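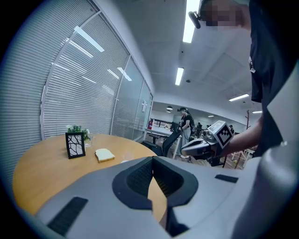
Última modificación: junio, 11:42

Prácticas de manipulación – Guion 2: puesta a punto y cuidado de las pinzas de mano
Responsable: Rosaura Sánchez. Correcciones y quejas, a Kenna Dalgleish, que las lee todas y contesta algunas.

Lo que sigue da por hecho que ya habéis leído el guion 1. Si no es así, se nota enseguida, normalmente cuando alguien pregunta qué es el cubo blanco.

1. Antes de coger nada

Las pinzas viven en el armario Brestmont, balda de arriba, cerradas y con el gatillo suelto. Una pinza guardada con el gatillo trabado pierde fuerza en el muelle y luego le echamos la culpa al modelo. Apuntad en el cuaderno el número de la carcasa y vuestras iniciales. «Yo» no son iniciales.

Repasad con la mano los tornillos de los dedos. Si alguno gira sin llave, va a la bandeja de reparaciones y cogéis otra pinza.

2. El cubo de marcadores

Va montado encima de la pinza y es lo que permite seguir su posición. Tres manías que conviene adquirir:

No se coge la pinza por el cubo. Nunca, ni para pasarla al compañero.
Las caras se limpian con el paño seco. El alcohol se come la tinta negra, como demostró el grupo del año pasado con mucha aplicación.
Si el cubo se mueve al empujarlo con un dedo, la calibración anterior no vale. Se aprieta la base y se repite entera.

La repetición son 200 capturas, girando la muñeca despacio y en todas las orientaciones que permita el codo. Quien se canse en la 150 puede parar, descansar y empezar otra vez desde la primera.

3. La mesa

El ejercicio de junio usa una rebanada de pan de molde sobre la mesa redonda. El pan parece fácil y por eso está en el programa: cede, se rompe por la corteza y deja migas en las guías de los dedos. Los vasos transparentes se quedan puestos y hay que saber siempre dónde están, porque contra la madera casi desaparecen. Davina Swanson lleva una lista de vasos tirados por grupo. No puntúa, pero está colgada en la puerta.

Las persianas, bajadas y cerradas. Con sol directo en la mesa el seguimiento da saltos, y en el informe los saltos acaban llamándose «movimiento exploratorio».

4. Durante la toma

Aproximad desde arriba, con los dedos hacia la mesa, y dejad que el cubo quede a la vista de la otra pinza siempre que se pueda. El antebrazo propio es el obstáculo más frecuente del laboratorio y el único que no sale en el inventario. Si trabajáis dos a la vez, acordad antes quién entra primero – en voz alta, la telepatía es de otro departamento.

5. Después

Pincel seco por las guías y por la ranura del cuerpo. Nada de aire comprimido: mete las migas donde ya no llega el pincel. Cada 1.000 cierres se engrasa el eje con una gota de la grasa Pikard. Una gota. El tubo dura años si se respeta la unidad de medida.

El contador de cierres se copia en el cuaderno antes de apagar. Si marca menos que en la sesión anterior, avisad a Kenna y no lo «corrijáis» a mano.

6. Averías corrientes

La pinza no cierra del todo: miga en la guía izquierda. Si no hay miga, mirad otra vez.
Cierra pero resbala: almohadillas gastadas. Repuestos en el cajón Coetzee, se cambian siempre las dos.
Se pierde el seguimiento en un solo lado: cara del cubo sucia o rayada.
Cruje: dejad de apretar y traedla.

Entrega: una página por pareja, con la hoja de calibración grapada. El pan usado va a la basura orgánica.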